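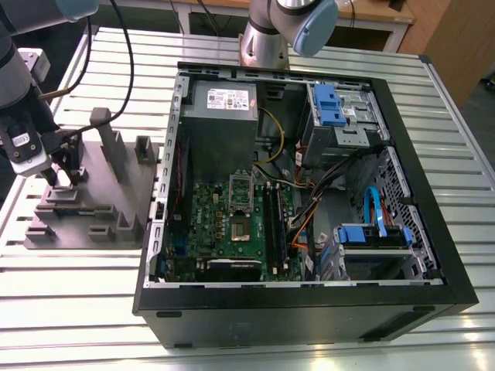
Fig. 1. The Dell tower on its side, panel off, CPU socket open.

So this was our teardown case for the upgrade unit, and I got way more attached to it than I expected! Brynhildur Riis and I had 2 sessions to map the inside before swapping any parts. I drew the power supply first (big gray box, easy), then the green board and the two long memory slots right of the socket. The wiring through the middle took me forever to trace, and my first sketch was a mess – I redid it at home. The little graphics card sits low on the board, so I'd plan the cable routing with that in mind. Still to do: the parts list, and a cleaner drawing of the rear panel with its slot covers.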